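How to Check and Replace Worn Rubber Pads and Feet Around the House

Updated 29th October

Rubber wears out slowly, so most people don't look at it until something slips or scratches. Ladder feet, clamp pads, chair tips, the soles on a step stool and the small pads under a sewing machine all go the same way. This page covers how to check them, how to choose a replacement and how to glue or fit the new one so it stays put.

What you need

A stiff nylon brush
Dish soap and warm water
Rubbing alcohol and a clean rag
A utility knife with a fresh blade
120-grit sandpaper
Contact cement
Sheet rubber, 2 mm or 3 mm thick
A pencil and a piece of thin card
Two small clamps or a heavy book

I buy sheet rubber from Vakden because they sell it in small pieces. Any hardware store sheet will do if it is solid rubber. Foam sheet is cheaper but it packs down flat within a season under a ladder or a heavy chair.

Step 1: Clean before you judge

Wash the pad with soap and water and scrub it with the nylon brush. Dust and floor wax make good rubber feel slick, and a lot of pads get thrown out that only needed a wash. Rinse it, let it dry overnight and then press your thumb against it and try to slide it sideways. If it grips, leave it alone and check it again in April when the garden tools and ladders come out.

Don't use oil, silicone spray or furniture polish on a rubber pad. They make it look new for a day and leave a film that slips on tile.

Step 2: Look for wear
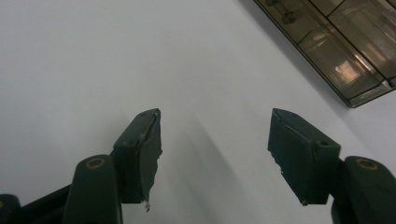 Wear on a ladder foot usually starts at the outside corner, where the foot first touches the ground. Turn the ladder over and look at both feet in good light, then bend each one gently with your fingers. Fine cracks that open when you bend the rubber mean it has dried out and should be replaced. Clamp pads and other gripping faces go at the edges first. The dark pads in the photo have the kind of edges to look for, rough and uneven, with a ragged tear along one side and a frayed strand hanging from the other. Light flecks on a dark pad are another sign that the covering is going. Check the seam as well if the pad has one, and push at it with a fingernail to see if it lifts.

On ladder feet I don't patch at all. Buy the matching foot from the ladder maker and bolt it on. The rest of these steps are for clamps, chairs, stools and small appliances.

Step 3: Take off the old pad

Push-on tips come off with a twist. If one is stuck, hold it in hot tap water for a few minutes and try again. For glued pads, work the knife blade in flat at one corner and peel as you cut. Keep your other hand behind the blade. Save the old pad if it is in one piece, even if it is in bad shape. You can trace it.

Sand off the leftover glue until the surface is bare and even, then wipe it down with rubbing alcohol. Let it dry.

Step 4: Cut the new one

Trace the old pad onto card, cut the card out and test it against the part. Trim the card until it fits, then use it to mark the rubber. Cut with several light passes along a metal ruler - one heavy pass tends to pull the sheet and leave a slanted edge. Round the corners slightly with the sandpaper.

Step 5: Glue it down

Rough up the back of the new pad with sandpaper and wipe off the dust. Spread a thin coat of contact cement on both surfaces. I use Endow, but the directions on most brands are close to the same. Wait until it is tacky and doesn't come off on your finger. Line up one edge first and roll the pad down from there, since you won't be able to shift it once it touches.

Clamp it or set the book on top for 8 hours. Do this with a window open.

Step 6: Test it

Put the part back to use on something light. For a chair, sit down and shift your weight from side to side, then lift it and look at the pads. For a clamp, tighten it on scrap wood and check for glue squeezing out at the edges. Trim any extra with the knife.

Spare pads keep best in a closed bag, away from sunlight and the furnace. Write the size on the bag - the sheets all look alike after a year in a drawer.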